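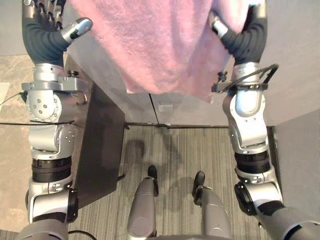
Multi-Fingered Hands and Simple Grippers: A Conversation with the Hesetia Project

The Hesetia project at the Vindon Institute was set up to answer a purchasing question. The institute needed to decide what kind of hand to fit to its two-armed robots for household work, and the choice had narrowed to a parallel gripper already in use and a multi-fingered hand supplied under the working name Tratum. The engineer who leads the comparison spoke with the institute's communications office in the Llorente building, where the test rooms are located.

"We had opinions before we had results," the lead engineer said. "The group that maintains the arms favored the gripper. The group that writes the control software wanted fingers. Both groups had good grounds, and it was time to put the same tasks in front of both."

The tasks come from a list of 20 that the project drew up last year. They include handling towels, picking up bottles and tubes, opening cabinet doors, and moving small objects on and around a sink. Each task is repeated with different starting positions, and the operators follow a written protocol so that the hands are compared under the same conditions.

Asked which tasks had told the project the most, the engineer named cloth first. A towel held between two hands places demands on the arms as well as on the fingers. If one arm is slightly ahead of the other, the fabric is pulled to one side and the lower hem no longer hangs level.

"With the gripper, cloth was better than we expected," the engineer said. "It pinches an edge and it keeps hold. The fingered hand takes up more of the fabric, and that is useful with a heavy towel, but it can also gather material we wanted to leave hanging. We have changed the closing sequence 3 times on that account."

The project has not settled on a final sequence. The current one closes the fingers before the thumb and uses a lower motor current during the first part of the movement. The engineer described it as adequate for fleece and terry cloth and said that thin fabrics remained to be tested.

Smooth, rounded objects are a separate group in the protocol. The operators lay them on stone and glass surfaces and ask the hand to take hold from above. In this group the placement of the camera matters as much as the design of the hand.

"From the head camera, the hand often hides the object at the moment of contact," the engineer said. "The operator sees the back of the hand and has to infer the rest. A view from the wrist gives you the fingertips. You can see whether the pads are resting along the object and where the thumb has come to rest."

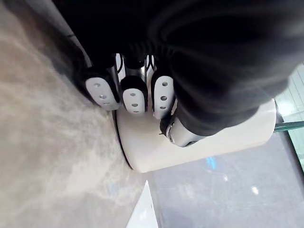

Page last updated: 08/02/2026

The wrist view has costs of its own. The covering over the upper part of the hand can fill a large share of the image, and glass surfaces return reflections that the vision software has at times taken for objects. The project considered removing the covering for the tests and decided against it.

"It will be on the hand in daily use, so it stays on in the trials," the engineer said. "We moved the camera instead. It took a few attempts to find a position that shows the thumb as well as the fingers, and I would still like a little more of the countertop in view."

On the subject of fingertips, the engineer was more reserved. The pads are replaceable, and the project has worked through several versions with the supplier. Wear is recorded after every session. The institute has set 3000 grasps as the point at which a set of pads is taken off and inspected, whatever its condition appears to be. The number was chosen for convenience in scheduling and may be revised.

The communications office asked whether the gripper had any clear advantage. The engineer answered without hesitation that it was easier to maintain. A gripper can be exchanged between sessions by one technician. The fingered hand has more joints, more cable, and more places where a cable can catch.

"Cable routing has taken a great deal of our time, and I don't think anyone planned for it," the engineer said. "On a bench the arm moves freely. Next to a piece of furniture, the same movement brings the cable against a corner. We now check the full reach of both arms before each session — slowly, and with a person beside the stop button."

Those checks have become part of the protocol for the bathroom setup, the most crowded of the test areas. It consists of a vanity with a sink and faucet, together with ordinary articles such as a toothbrush cup and a tube of toothpaste. The robot has to reach over the counter without touching the faucet, and an operator follows the session from a laptop nearby. 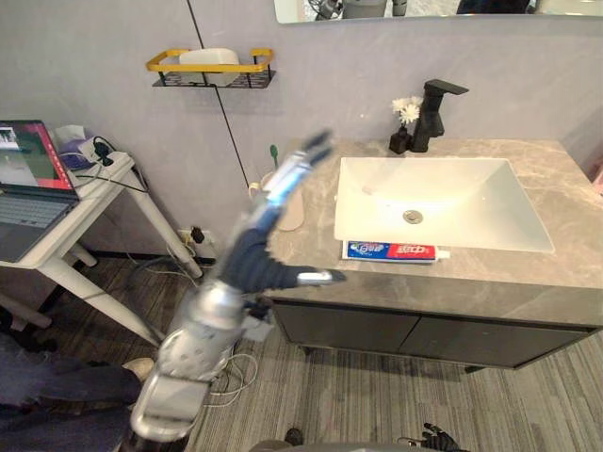

Research: Robotics and Automation

A toothpaste tube lying flat on a countertop is among the items the engineer considers most informative. It is low, it changes shape under pressure, and its two ends call for different grips.

"The gripper can lift the tube, but it must come down very close to the stone, and we have scraped the counter," the engineer said. "With fingers you can approach at an angle. The question is whether the approach is repeatable. On a good day it is. On other days the thumb arrives a little early and pushes the tube toward the sink."

To study such cases, the project runs each difficult item with two controllers. In the first, an operator guides the arm directly. In the second, the arm follows a recorded path and only the closing of the hand is adjusted. Direct guidance has given steadier results on the countertop, according to the engineer, while the recorded paths have been more useful for cloth.

Operators receive roughly 8 hours of practice before their sessions are counted. The engineer would prefer more. New operators tend to open the hand wide and bring it in quickly, a habit that works with large objects in open space and causes trouble beside a mirror or a wall shelf.

The arms themselves have not been under comparison. The institute uses one model throughout, and the engineer asked that readers not take the results as a judgment on it. Some differences attributed to the hands in early notes were later traced to a loose wrist fitting, and the sessions concerned were run again.

Asked what the project would recommend if a decision were required today, the engineer declined to name a single product. For folding and carrying laundry, the gripper would be acceptable. For work at a sink, the engineer would choose the Tratum hand and budget for spare pads and cables.

"I would also ask for a second wrist camera," the engineer added. "At present we have to choose which hand to watch closely, and in two-handed tasks that is a real limitation."

The next round of tests is scheduled for March and will add thin fabrics and pump bottles to the task list. Departments at Vindon that wish to propose further household items may do so through the Hesetia project office in the Llorente building. Items should be in everyday use, and two identical pieces of each should be supplied.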